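SPORT JOURNALISM: REPORTING THE MATCH
Course handout, Unit 4: The scorebook as a source
Lecturer: Kerttu Kemppainen
August 2024

Purpose of this unit

Students entering the second block of the course are expected to read a cricket scorebook without assistance. This handout sets out the conventions used in our seminars and explains how the written record supports a match report of the kind assigned in September. It should be read before the first seminar.

1. What the scorebook records

The batting page lists each player in order of appearance, with runs entered stroke by stroke. The manner of dismissal follows, and then the bowler's name where the bowler is credited. A run out is not credited to the bowler. Extras are entered separately as byes, leg byes, wides, no-balls and penalty runs.

The bowling page is arranged by over. A dot marks a legal ball from which no run was scored and no wicket fell. Six such dots are joined to form the letter M, for a maiden. Wides and no-balls do not count toward the six balls of the over, and an over containing either will show more than six entries.

2. Reading for the turning point

A total says little about how an innings was built. Students should look first at the fall of wickets, then at the length of each partnership. In the practice match between Berach and Lukumay, Berach lost three wickets while adding 20 runs, and the report submitted by most of last year's group opened there. Ruba Yammine's report opened instead on the 24 scored by the last pair — a defensible choice, given the margin of two runs. 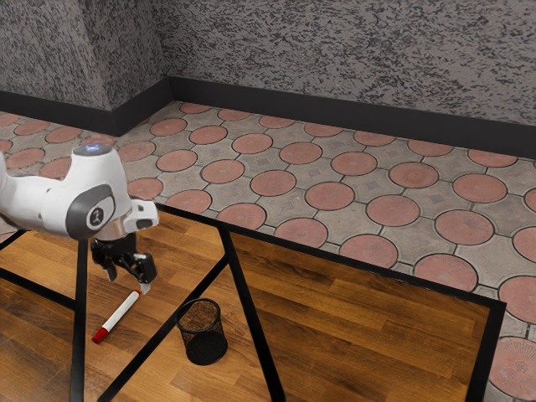
Fig. 1. Robotic arm with parallel gripper above a wooden tabletop (computer rendering).

3. Career figures

Career totals are to be used sparingly. The opening batter for Lukumay, Elibariki Sang, came into the practice match with 2,544 club runs, of which 1,524 had been made at home. Either number may serve a report. Both in one sentence will slow it down, and the reader will remember neither.

An average is calculated by dividing runs scored by the number of times the batter was out. Innings in which the batter finished not out add to the runs but not to the divisor. Errors on this point remain the most common in student work and will be marked down.

4. Attribution and checking

Where the scorebook and the press box disagree, the official scorer is to be consulted before filing. Notes taken from memory are not a source. Quotations gathered after play must be recorded with the speaker's full name and role, and the spelling confirmed with the speaker or the club.

5. Assignment

Write a report of 600 words on the practice match, using the scorebook pages distributed in class. State the result by the end of the second paragraph. Do not narrate the innings over by over.

Drafts are to be submitted to Venla Kallio, who will return written comments within a week. Questions concerning extensions should be directed to Chibuzor Olaniyan at the department office.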